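Urkum table top, pale wood, soft gloss finish
Orngate Tables and Tops — item 3549
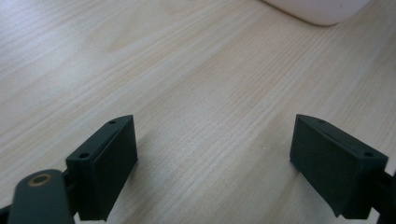 The Urkum is our plainest top and the one we sell most. It is made for people who want a good work surface at home or in a small workshop, and who already have legs or a base they like. We sell the top alone, or together with the Bergmann base, which you find on its own page in the shop.

The color is a light blond. The grain is fine and the lines are close together, with thin streaks of warmer tan between the paler cream. In some places you will find darker lines and a few faint swirls, like small knots. We do not sort these out. Every top is different, and we can not promise that yours will have the same pattern as the one shown on this page. If you need two tops that will stand side by side, please write this in the comment field of your order and we will choose two that go well together. They will still not be identical.

The finish has only a little shine. Under a strong lamp or near a window one part of the surface can look brighter and almost white, and the part in shade looks warmer. Customers sometimes ask us if the color is uneven when they first unpack the top. Please look at it from the other side of the room before you decide, or turn it around and look again.

What is included
The top, with the underside already drilled for the Bergmann base
One bag with 16 Fistix screws
One small tin of care oil
A printed sheet with the mounting drawing

What is not included
Legs or base
Screwdriver
Felt pads for the floor

Mounting

You should be 2 persons for this work, the top is heavier than it looks. Lay a blanket on the floor and put the top on it with the good side down. Place the base on the underside so the holes meet. Put in all the screws by hand first and only then make them tight, starting from the corners. Do not use longer screws than the ones in the bag. We have replaced tops where a screw came out through the surface, and this kind of damage is not covered by the warranty.

If you use another base, drill new holes with a stop on the drill. The mounting drawing shows how deep you may go. Slotted holes in the metal are better than round ones. Wood moves a little during the year and it must have room for this, otherwise the top can bend or open at the end.

Daily care

Wipe with a soft cloth, slightly damp, in the direction of the grain. Then wipe with a dry cloth. For grease use a drop of dish soap in warm water. Please do not use scouring powder or the rough side of a sponge. These leave small scratches across the grain and you will see them every time the light comes from the side.

Crumbs and dust are quite easy to miss on a surface as pale as this. Brush them away before you move anything heavy over the table.

Put something under hot pots. Wet glasses should not stand overnight. If you get a white ring, let it dry for one day and then rub in a very small amount of the care oil with a cotton cloth. Often this is enough. For a deeper mark, write to us with a photo taken in daylight and we will tell you if it can be sanded at home.

We recommend oil 2 times a year, and 3 times if the table is used for cooking or for wet work. Use little oil. After fifteen minutes, wipe off everything that the wood did not take. Spread the used cloths flat outside to dry — a cloth with oil that is folded together can start to burn by itself.

Appliances and rubber feet

Many customers keep a small appliance or a container standing on the table all the time. This is fine, but move it now and then. The wood gets a warmer color with the daylight, and the place under the object stays paler. Some dark rubber feet can also leave a mark in the finish. A piece of felt or thin cork under each foot is a simple solution.

Delivery and returns

The top is sent flat in cardboard with protection on the corners. Please check the corners while the driver is still there and write any damage on the delivery note. You can return an unused top within thirty days. A top that has been drilled or oiled by the customer can not come back to us.

Orders with the Bergmann base are sent as two packages, and these do not always arrive on the same day. Our workshop is closed for the first half of August, and orders from this period are sent when we are back.

Page updated 20/07/2020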